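# Dilow Small-Object Tidying Set — Data Card

**Maintained by:** Bramley Household Automation Unit
**Contact for content:** Lindalva Holanda
**Contact for licensing:** Driss Abdelaziz
**Last revised:** 27th January

## Purpose

The Dilow set was prepared to support one narrow question: can a machine clear small personal items from a bed or a desk to a standard that a household would accept? The maintainers' present answer is that it cannot, except under favorable conditions. The set is released so that other groups may test that answer and report where it fails.

Tidying is often described as a single chore. For the purposes of this release it is treated as a chain of short tasks: find an item, pick it up, carry it, and put it down where it belongs. Each link is recorded and labeled separately.

## Contents

The release holds 194 episodes recorded with hand-held grippers. A person holds the gripper and performs the task; no motorized arm is involved in collection. Episodes are grouped into 6 task families, and each family has its own folder and label sheet.

Items are ordinary belongings: binder clips, small bottles, power adapters, flash drives, caps and similar goods. They are set out on soft or uneven surfaces, such as a plush towel laid over a bed cover, with bags and packaging left standing nearby.

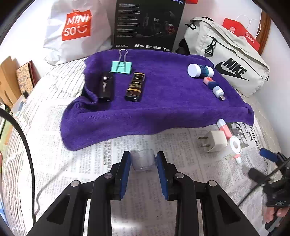 Soft surfaces were chosen on purpose. Much published work on grasping uses a hard, flat table, where an item stays where it was put and the height of the surface is known. A towel gives way under the fingers, and its folds can hide the lower part of an item. Methods that do well on a table should be tested again on this set before any claim is made about use in the home.

## Trial Results

The Totemico baseline policy was trained on the release and then run on a fixed arm in the Abdel Rahman test room. The arm was given 47 trials, each consisting of one item to be picked up and placed in a tray.

- **Large rigid items.** Bottles and boxes were handled with few errors. Most failures came at the release, when the item rolled after being set down.
- **Thin or flat items.** Results were poor. The policy tended to close above the item or to pinch the cloth along with it.
- **Clear or frosted items.** Results were uneven, and the maintainers do not consider the sample large enough to support a figure.
- **Items in near contact.** The policy often moved the neighboring item before it reached the intended one. Reviewers should look closely at this group, where a small light, a domed container and a bottle may lie almost end to end.

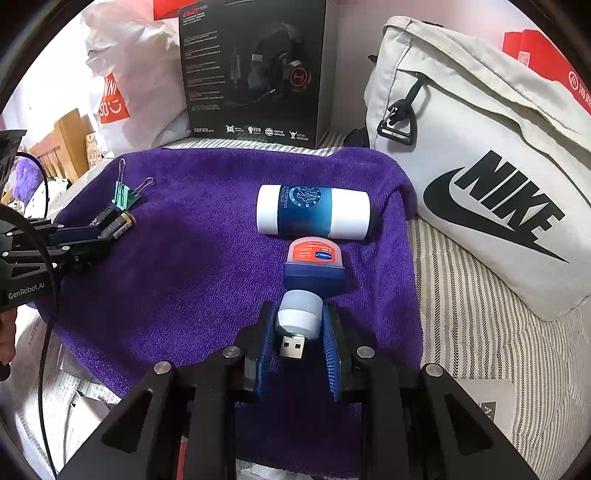
## Labels

Each episode carries 3 labels: the item, the task family and the outcome. Outcome is recorded as *complete*, *partial* or *failed*. An episode in which the item is lifted but put down in the wrong place is marked *partial*. Disagreements between labelers were settled by Lindalva Holanda, and the original labels are kept in a separate column.

## Known Limits

1. Brand names and printed text remain legible on some packaging. Users who train on this material should expect a model to lean on such cues.
2. Operators' hands are visible in part of the material. Faces are not included, and any episode later found to contain one will be withdrawn.
3. Human operators correct their grip without thinking about it — a habit that makes the task look easier than it is for a machine.
4. No wet, sharp or breakable items were used as targets.

## Permitted Use

The set may be used for research and teaching. It may not be cited as evidence that a product is safe for unattended use in a home. Requests for commercial use should be sent in writing to Driss Abdelaziz, with a short statement of the intended task and the surface on which it will be performed.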